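Religious Customs and Sacred Objects
Handout 8: The Paschal Candle
Prepared by Reiko Fukuda

Read this before the seminar and bring it with you. The reading from Alcides Peixoto, chapter 3, covers the same ground in more detail.
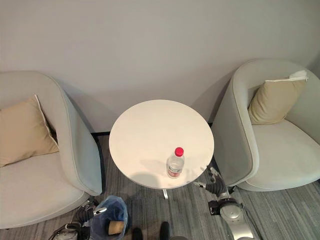
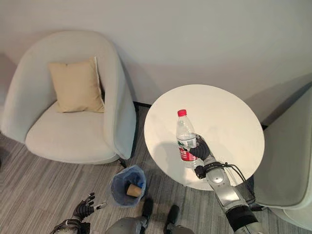 When is the paschal candle lit for the first time?

At the Easter Vigil, after dark on the night before Easter Sunday. A fire is prepared, usually outside the church, and the priest blesses it and lights the candle from it.

What the candle is

The paschal candle is a large candle that stands for the risen Christ. A new one is used each year. Its size varies a great deal from parish to parish, but it is meant to be clearly larger than the other candles in the church. Beeswax is traditional, and many suppliers now sell candles that are only partly beeswax.

Marks on the candle

A cross is cut or painted on the side. The Greek letter alpha goes above it and omega below it, from the Book of Revelation, where God is called the beginning and the end. The four digits of the current year are placed in the four angles of the cross. A candle blessed in 2000, for instance, had a 2 in the upper left, and a zero in each of the other angles.

Five grains of incense may then be pushed into the wax in the form of a cross. They stand for the five wounds of Christ. The grains are often enclosed in red wax studs, sometimes called nails.

The procession

The deacon, or the priest if there is no deacon, carries the lit candle into the dark church. He stops three times and sings "The Light of Christ," and the people answer "Thanks be to God." The people's own candles are lit from the flame during the procession. The candle is then put in its stand and the Exsultet is sung. Note the passage in the Exsultet that mentions the work of bees – we will compare two translations of it in class.

The rest of the year

The candle stays near the altar or the ambo through the Easter season, which ends at Pentecost. After that it is normally kept by the baptismal font. It is lit at baptisms, and the candle given to the newly baptized is lit from it. At funerals it may stand near the coffin. Students often miss the link between these two uses, so look for it in the Peixoto reading.

In older practice the candle was put out on Ascension Day, after the Gospel. You will find this in missals printed before the reforms of the last century.

Terms to know

Exsultet – the Easter proclamation, named for its first word in Latin
Ambo – the stand from which the readings are proclaimed
Lucernarium – a service of light; also the name for the opening part of the Vigil

For next time

Read pages 3 to 14 in the course packet and write one paragraph on the blessing of the fire.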